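Teken open day in Stastville - can visitors try the hand-held gripper?

Posted by Chun-hung Tseng

In August I will bring my daughter to the open day at the Teken workshop in Stastville. The notice says there is a demonstration of picking up household things, and visitors may also try. She is eight. Is the tool too heavy for a child? And must we book the demonstration, or can we only come and stand in the line?

Clandbridge

You must book, the demonstration room is small. When we went last year there were 134 names on the list and they closed it at 97 for the morning. Parking is on the street side, bring coins.

Poon

I attended in the afternoon. For the weight I cannot give you the number, but my son is nine and he held it with two hands without trouble. A staff member stands beside you and tells you when to close the fingers. The hard shapes were easy for everybody. The thin packages are a different matter - you have to take them by the edge, and for this the fingers must be nearly closed before you feel you have it. Practise slowly and do not hurry for the people behind you.
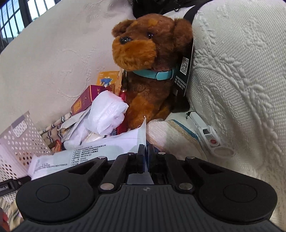
Stastville mum

We found the soft toys were much easier for kids than anything in plastic, so ask to start with one of those. Also the afternoon session runs late, so pack a snack.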